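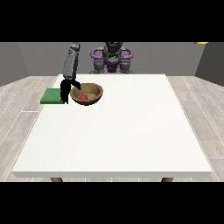 **How do I get the smell of onion out of a bowl?**

Fill it with warm water and one spoon of baking soda, leave it for 18 minutes, then wash it as usual.

I use this for glazed ceramic and for glass. With wood I am more careful, as wood drinks the water and can crack later. For a wooden bowl I rub half a lemon with coarse salt on the inside, wipe it with a damp cloth and let it stand on its side until the next morning.

## Stains from tea and turmeric

Make a thick paste of baking soda and a little water. Put it on the stain, wait, and rub with a soft cloth. Please do not use steel wool – it leaves thin gray lines in the glaze, and these are harder to remove than the tea was. My neighbor Leena Toivonen uses white vinegar for the ring that hard water makes. I tried it in October and it was good, but the kitchen smelled until dinner.

## Storing

Put a sheet of kitchen paper between bowls when you stack them. A pack of 100 sheets is enough for me for years. The heaviest bowl goes at the bottom. If two bowls are stuck together, put ice water in the upper one and stand the lower one in warm water, not hot. Wait a little and turn them gently.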